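Visit Report: Household Training Rooms, Valow Center

Members of the Hemier Housing Association visited the Valow Center on Friday, March 13, 2020. The party was received by Palesa Mabuza, who supervises the laundry course. The center trains some 500 people a year for work in residential care.

The laundry room has a smooth gray floor and a front-loading washer with a stainless steel drum. Trainees are taught to set the basket directly in front of the machine – a short reach is easier on the back. 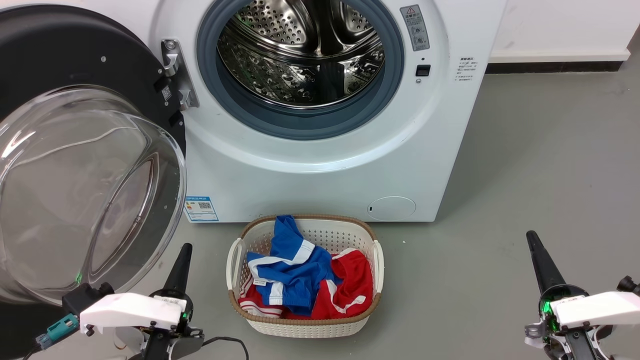 Loading and Door Care

Mr. Volkan Saraç explained the daily routine. The rubber gasket is wiped after the last load, and the drum is checked for small items before the door is closed. Visitors asked about the filter, reached through a round cover low on the front panel. It is cleaned every five weeks.

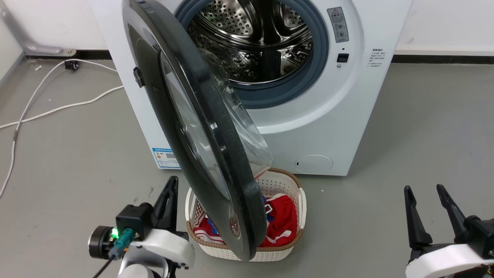
Washer with door open and laundry basket on the floor, Valow Center.

The Association thanks the center for its hospitality. A second visit is planned for September.

Last updated by the Visits Office
Contact | © Hemier Housing Association | Back to top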